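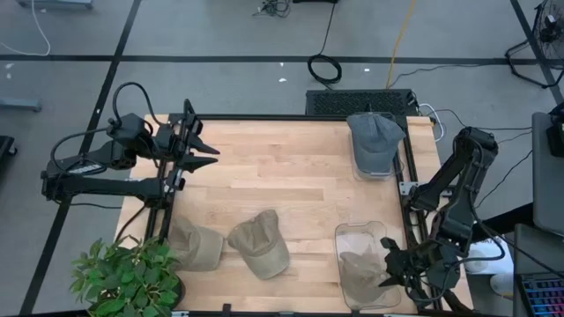 Three nights I've been watching people be mean about an onion.

If you missed it, good on you. Quick version. There's a cooking show called Fukell, home cooks, one kitchen, a clock. Episode four, a contestant named Bleddyn Parry has to dice an onion and he does it by cutting it into rounds first, then stacking the rounds, then sort of chasing them across the board with the tip of the knife. Eleven seconds of telly, tops. Somebody clipped it, somebody else put sad piano under it, and by breakfast there were 596 comments on the one post. I read all of them. Not proud of it.

Most were the same comment. Who raised him. My nan is crying. Someone take the knife away. A bloke who claimed to have done his apprenticeship in a hotel wrote four paragraphs on the root end and why you leave it on, and signed it, like a letter to council.

My view, since I've been boring everyone at work with it: the onion was fine. It got diced. Went in the pan with everything else and the judges ate it and said the sauce needed salt. That was the whole complaint from the people who put it in their mouths. Salt.

I should say where I'm coming from. I cooked for a living for a while, not fancy, a pub kitchen and then a catering outfit called Stimiva that did conferences and the odd wedding. Lunch for 800 once, in July, freezing, half the ovens off. You know how many of those 800 sent a note back about the shape of the carrots. None. They sent notes about the wait and about the coffee, and fair enough, the coffee was terrible.

And the people I worked with cut things in all sorts of strange ways. Eleri Lloyd, who ran the cold section and was faster than any of us, did capsicums standing up on their ends and shaved the sides off like she was peeling a candle. Tomatoes with a bread knife. Garlic she smashed with the bottom of a mug. First week I tried to tell her the proper way, I was twenty-three and had read a book. She said "is it in bits?" I said yes. She went back to her mug.

I think about that a lot.

Now, there's a proper argument on the other side and I'll give it its due. Technique is there for a reason. You hold the knife a certain way so you keep your fingertips. Even pieces cook evenly, that's true, I'm not going to pretend it isn't, if half your potato is gravel and the other half is a doorstop then you've got a problem in the roasting tray. If the internet had said "mate, watch your thumb" I'd have nothing to write about. His thumb was in a bad spot for part of it. I winced.

But that isn't what they said, is it. I went through again looking. Out of the whole 596 I found two that mentioned his fingers. The rest was about him being stupid, or about him being a grown man, or about his wife, who isn't on the show.

What gets me is who's doing it. I'd bet my good pan a fair chunk of those people buy their onions frozen and pre-chopped. No shame, so do I, there's a bag in there now. But you don't get to laugh at the guy who's got an actual onion in his actual hand with a camera up his nose and 60 seconds on the clock. I've diced thousands and I would of made a mess of it too.

The show's not innocent either. They held the shot. There's 132 minutes of that episode if you watch the long cut, ads and all, and they found room for the onion twice, once live and once in the slow bit before the judging, with the host pulling a face. Somebody in an edit room knew exactly what they had. Fukell used to be the nice one! First season they'd stop and show a person how to do it, kindly, and then everyone watching at home knew as well. My mum learnt to joint a chook off that show. Now it's the face and the piano.

And the result of it, I reckon, is people who don't cook. I've got a friend in Susex Street, clever, two kids, who won't make dinner if anyone else is in the room. Won't chop. Says she does it wrong. I asked her wrong according to who and she couldn't tell me, just, you know, the videos. She does a beautiful lentil thing as well, when she's left alone. Chunks everywhere, all sizes. I had seconds.

My old head chef, Edwards, first name never used, was a hard man and shouted about plenty. Dirty boards. Fish left out. Being late, God. Things that made customers sick or made teh rest of us stay back. I don't remember him ever shouting about how somebody got an onion into pieces. He'd look over, tip it into the pot and say next.

Anyway Bleddyn got through to episode five. He made a leek tart, rounds again, which for a leek is just how you do it, and the comments went quiet on that one. I hope he hasn't read the others. I hope he's making soup.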